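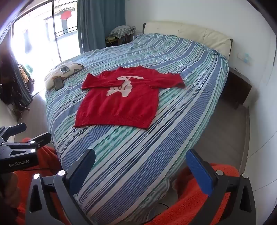
According to Wubit Gashaw, the winter stock should have gone into store a month sooner than it did, and the store should have been dry before anything went into it. We agree with both points and have changed the way we work as a result.

Tralorstead Clothes and Bedding Loan
Progress report to the Hoarau Fund
Jun 30, 2026

Lending

The loan scheme has run without a break since the last report. Families borrow children's clothes by size and bring them back when they are outgrown. Bedding is lent on the same terms, mostly to people moving into unfurnished flats. Demand for school wear was steady through the spring. Demand for coats fell away early, as you would expect, and picked up again in the cold spell in May.

Baby clothes are still the hardest thing to keep in stock. They go out quickly and a good part comes back stained, which we accept. We no longer ask borrowers to replace stained items. The old rule put people off returning anything at all.

Storage

This has been the main problem of the period. The back room at Hokitz was damp along the outside wall, and two shelves of knitwear had to be emptied, washed and aired. Most of it was saved. The landlord has since repaired the gutter, and the wall is drying out slowly. We have moved the shelving away from it and will leave it there, even though this makes the room narrow and awkward with a trolley.

Jumpers are now folded flat and kept in lidded boxes by size. Hanging stretched the shoulders on the heavier ones. Bedspreads are rolled – folding them left hard creases along the same lines every time.

Washing and mending

Fellik continues to do the large items under the existing agreement. Their turnaround slipped in the spring while one of their machines was out of use, and it is now back to normal. Everything else is washed on site.

The mending sessions were moved from mornings to evenings and are better attended. Most of the work is hems, cuffs and missing buttons. We had planned two sessions on darning and held both. A third was asked for, but the room was already taken.
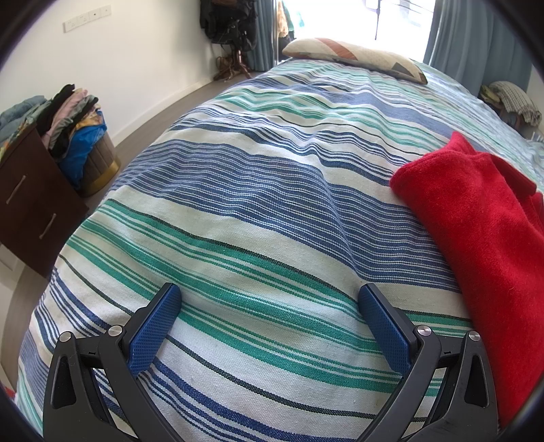
Will the scheme start charging for bedding?
Loans will stay free until the end of the grant, and we will discuss any charge with you before it is brought in.

Money

Spending is in line with the budget except under repairs, where we are £434 over. This is the cost of the lidded boxes and the hire of a dehumidifier. We would like to cover it from the travel line, which is underspent, and ask for your agreement to that.

Next period

We will check all winter stock before it goes back out, and reprint the size labels, which rub off in the wash. Opening hours over the summer will be shorter. The revised hours are on the door and have been sent to the school. We also need to settle the lease at Hokitz. The landlord has offered two years at the present rent, and we expect to sign once the wall has been looked at again.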